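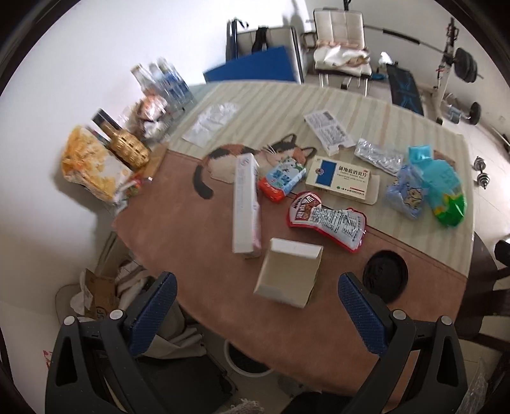 Posham demonstration visit -- progress note for Oner

Prepared by Santosh Shakya, October

Quick one as promised, fuller figures with the quarterly return.

Visit to the Ferrand team went ahead as planned. 13 people through the door, mostly from Gasness and the two care providers. Started at 9.30, overran by lunch. Main demo was table clearing with the hand-held grippers, done on a round dining table in an ordinary front room, not the lab bench. Medicine boxes, snack packets, a crumpled leaflet, plastic bags lying over each other. Visitors liked that, several said it looked like their mum's table.

Where we are against the plan:

Recordings. 130 clearing runs logged before the visit, all checked and labelled. Target for this stage met.

Grippers. Both sets now have the blue textured pads. Better hold on thin card, we think, but no proper comparision yet. To do before the next report.

Hard items. Flat things still the worst. Leaflets, foil packets, empty bags. The boxes with flaps open are a nuisance as well, operators grab the flap and the whole thing swings round. Patterned tablecloth was left on (calico cat, two colours of cloth) and Ferrand want more like it, plain tables are over-represented in the set.

Open session. Visitors had a go themselves in the second hour. Slow at first, fine after a few tries. Hand strength came up -- one of the providers asked whether the closing force could be made lighter for older users. Fair point and not in our current spec. Have asked Ferrand for a price.

Problems. 2 runs lost on the morning, card full, our fault. Parking at Posham also poor, people arrived late and missed the introduction.

Spend is on budget apart from travel, slightly over. Will cover it from the printing line if you are happy with that -- please confirm by email.

Next: second visit at Gasness, same format but with a kitchen worktop aswell. Need your decision on the lighter grip before we book it, otherwise we're showing the same kit twice.

Feedback forms to follow, still typing them up.

Santosh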